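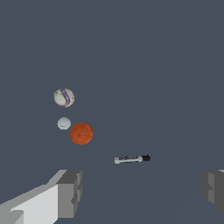 Priria asked last month why we want to buy a second gripper before the first arm is paid off. The question is fair, and we try to answer it in this issue.

The price of the arm was never the difficult part of the plan. The small things around it are difficult: fingers, cables, a spare controller, the license for the simulator. For these we have 2,000 left until July, and Jimaseo has already sent an offer which would take almost all of it.
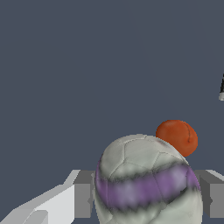 Our budget for fingers was made with small parts in mind. Then the list of test objects grew, and the opening width became a question of money. With a soccer ball between the two fingers, one sees quickly why we should choose the width before we sign – a wider model costs more, and the short one cannot be changed later. 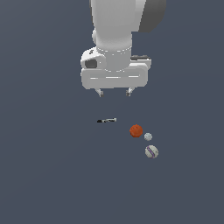

Urik Automation Group | Equipment Planning

We propose to work 4 more weeks in simulation and to order only after that. The simulator license costs 40 per month, so waiting is cheap. Seol also offers a rental for two months, with the fee returned if we buy. We did not yet read all the conditions, and the insurance part is still open.

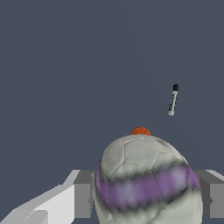 Text: Equipment Planning desk

Please send your wishes for the object list before the end of the month. Write the size and the weight of each object, also for simple things like markers and balls. Requests without a size will wait for the next round.

We use cookies to improve your visit. By continuing to read, you accept our cookie policy. Accept | Settings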